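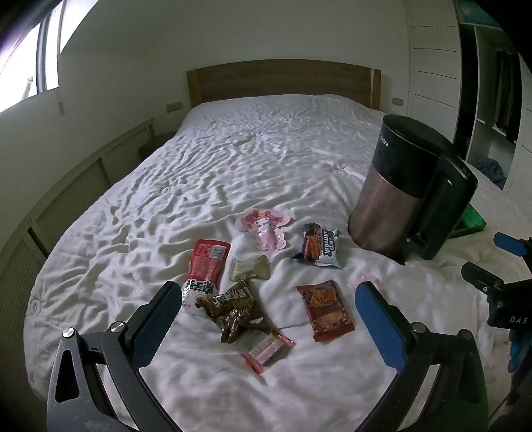
About us

Posted in July by the Dorkari house rules desk

Search this site Enter keywords Go

Hello, and thanks for dropping by! I'm the person who looks after the house rules at Dorkari, which means I spend my working life thinking about how people should behave when they're collecting gripper recordings in real homes. It's a narrow sort of job and I love it.

Dorkari is a small outfit. We started in a shared room above a print shop in Oakley, moved twice, and now have a proper office with a kettle, a big table and far too many chargers. We record everyday handling jobs with hand-held grippers: picking things up, putting them down, sorting, tidying. The recordings go to teams who are teaching robot arms to do the same. Most of our work happens in bedrooms, kitchens and hallways, because that's where the awkward stuff lives. A hard, flat table is easy. A rumpled duvet with snack packets all over it is a very different afternoon!

Why we have rules at all

In our first year we had none, really. Everybody did what felt sensible, and everybody's idea of sensible was different. One person smoothed the bed before every take, another never touched it, and when we came to put the recordings side by side we couldn't tell what we'd got. So I wrote a single page and pinned it up. That page has grown into a booklet we call Dodel (named after a biscuit, long story), and it's now on its 10th version.

Dodel has 153 entries. Please don't panic, plenty of them are one line long. These are the ones I get asked for most:

Leave the bedding as you find it. Creases are part of the job, and a packet that has slid into a fold should be picked up from the fold.

Open the fingers wide before you go in, and go in slowly. Small wrapped sweets are the usual trouble, and if you rush them you end up pinching the cloth as well.

Anything with a plug or a heating plate must be unplugged, empty and cold before it joins a set. If a kettle is standing on something soft, both people check it before the first take. I'm strict on this one and I won't be talked out of it.

Food packets stay sealed for the whole session. A crumpled bag is fine, a leaking one goes in the bin.

Write down the light. "Bright window, left side, curtains open" will do nicely.

Ask before you open a wardrobe, and ask again if you want to film towards one. People's clothes are their own business. If the person who lives there says no, we turn the bed end or change rooms, and that's the end of it.

Put both grippers down before you talk to each other. (You'd be amazed how much people wave their hands about.)

How we check ourselves

For each home we pull 100 takes and watch them all the way through, with Dodel open next to us. If an entry keeps getting broken we look at the entry first. Quite often I've written it badly! The rule on finger pads was rewritten four times before people stopped ringing me up, and I still think the second sentence is clumsy.

We also swap notes with Zenuvska, who do similar work with bigger machines in workshops. They pinched our light rule and we pinched their sheet for worn pads, which gets filled in before every session now.

So far we've put 2,000 sessions through the booklet. The next version will have a longer part on shiny and see-through wrappers, and something better on working in pairs on the same bed, as elbows are a bit of a sore point at the moment.

Working with us

If you'd like a copy of Dodel, just write and ask, we send it out free. Changes are welcome too, and the scruffier the notes the better. I read them first thing, before nine, with toast.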